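Gekcombe Slipper and Liner Care Guide
Section 3. Cleaning and storing sheepskin-lined items

Clear a flat, clean surface before you start. A plain white top makes it easy to spot grit and stray fibers as they come away.

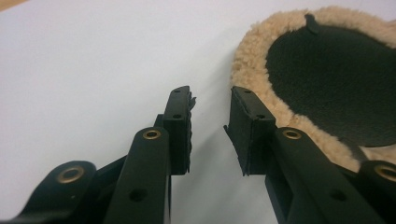

These steps apply to all sheepskin-lined goods in the Pidstead range. Read the care label first. If the label and this guide disagree, follow the label.

You will need:
A soft brush or wide-toothed comb
A clean cotton cloth
Wróbel wool wash, or another wash marked safe for sheepskin
A bowl of cool water

3.1 Brushing out
1. Shake the item outdoors to loosen dust.
2. Lay it down with the lining facing up.
3. Brush the wool in one direction using short, light strokes. Hold the edge with your free hand so you do not pull on the seam.
4. Work matted spots apart with your fingers, then brush them again.

Note: A new lining sheds a little. This stops after the first few brushings.

3.2 Spot cleaning
1. Add 3 capfuls of wash to the bowl and stir.
2. Dip the cloth and wring it out well. It should be damp — never dripping.
3. Test a hidden area and let it dry before going on.
4. Dab the stain from the outside in. Do not scrub.
5. Go over the area with a second cloth dampened in plain water.

Caution: Do not soak the item or put it in a washing machine. The hide behind the wool can stiffen and crack.

3.3 Drying
1. Press the damp area with a dry towel.
2. Push the item back into shape by hand.
3. Leave it flat in a ventilated room at 63 to 72°F, out of direct sun.
4. Brush once more when fully dry.

Caution: Keep away from radiators, hair dryers and tumble dryers.

3.4 Storing
1. Check that the lining is dry all the way down to the hide.
2. Stuff loosely with plain paper to hold the shape.
3. Place in a cotton bag and close the drawstring. Plastic bags trap moisture.
4. Take the item out every month or so and air it for an hour.

Replacement cotton bags are part no. 400 in the Pastotdale parts list. For repairs to seams or lining, see Section 22.

Section text: Felicja Szewczyk. Revised April.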